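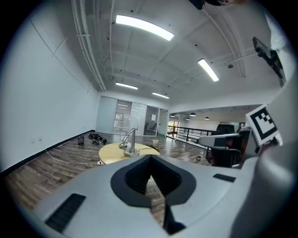 A plank floor in mixed browns and grays, with a few cords out where feet can find them.

I used to think I had a dust problem. What I had was a cord problem. Every time I got the broom out I'd sweep up to the first cable, go around it, sweep up to the next one, go around that, and by the end there was a nice furry line of fluff along every wire in the room. So these are the things I do now in any big open room with a wood floor (mine's the upstairs workroom at Flendside, but I did the same at the old place on Mbeki and it worked fine there too).

Start with the pile. You know the one -- black cables and bits of equipment that ended up on the floor by the wall and stayed. Pull everything out and lay it flat, one by one. If you can't say what a cord belongs to, it goes in a bag with the month on it. My last bag says May, and I've gone back into it 2 times, both for the same charger!

Coil what's left in loose loops, as wide as a dinner plate, and close each one with a strip of hook-and-loop tape. Don't wind them tight around your hand and elbow like a garden hose. I did that for years and they never lay flat again. I cut my tape from a long roll into 10 pieces at a time and keep them in a jam jar.

Next, the power strip. Mine sat out on the floor near the table for ages with a thin white cord snaking back to the wall, and I kicked it every single morning. Move it as close to the outlet as it'll go, or screw it to the wall just above the baseboard. If you have a round table it's trickier, no straight edge to hide anything along, so I run the cord down one leg and out along the floor in a single line. One crossing, never two. A flat rubber cord cover goes over that crossing. And don't tuck it under a rug, please, cords get warm under there.

Bins! Keep a small one with a label right where the mess gets made. Peeled tape, twist ties, snipped cable ends, it all goes in. I also keep a little bucket on the floor by the table for the damp cloth, and it saves me so many trips downstairs.

Rolling chairs come out of the room before you sweep. While it's upside down, pull the hair out of the wheels with an old crochet hook (gross, but very satisfying).

For the floor itself I go with the planks, always toward the door, then a barely damp mop. The corners along a dark baseboard show every speck, so I do those by hand with a sock.

If you have glass panels at one end like I do, peel off taped-up paper slowly and rub the sticky bits with a drop of cooking oil before you use the window spray. The frosted ones smear, so dry those twice.

The whole room takes me around an hour, longer if I find the charger bag.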